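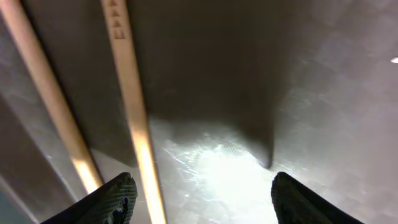 Gripper fingers, textured on the inside faces.

Getting a kid's soccer team through a cup weekend. Quick version, I have 20 minutes before practice.

First, the squad list. Fourteen names, no more. Write it Thursday night and don't touch it after. Tell the ones left out yourself, by phone, before the list goes up.

Next, minutes. Split each half in two blocks, swap at the block, keeper stays put. Tape the sheet inside your clipboard. Parents will ask to see it – let them.

Warm up short. Passing in pairs, then a rondo, then shots. No laps.
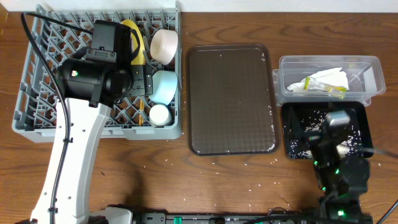
Penalties: pick your five on Friday, not on the day. Have them all take one at the end of practice when they're tired. Weak foot kids too. Write the order down becuase you will forget it.

Between games – shade, water, fruit, shoes off. No tactics talk till ten minutes before kickoff. Then one thing only. Ours was "stay wide" all weekend and it was plenty.

Cards and medical forms go in one folder, in teh car Friday night.

Comments

Kostia: does this work for 9v9? we carry 14 too and the bench gets long

Eduardo Amaral: Yes, same blocks. Just swap more of them each time.

wumbei27: Friday penalties helped us, thanks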